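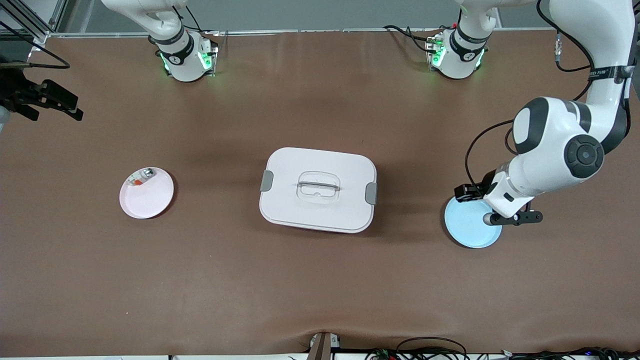 Figure 3. Tabletop with a pink plate, a lidded container and a light blue plate.

4.2 Download size and early play

We looked next at whether large patches keep players away from a console game in its first month. Joly, a kart racer, got 2 big updates in February, and both were required before online play. Of the 1367 players in our Varnis survey, some 200 said they had put off a session while a patch installed. Most came back the same evening. Players of Drisier, where updates load in the background, reported fewer delays — though that group was older and played less often. Capucine Chauvin coded the written answers. We did not ask about connection speed, so the two games can be compared only loosely.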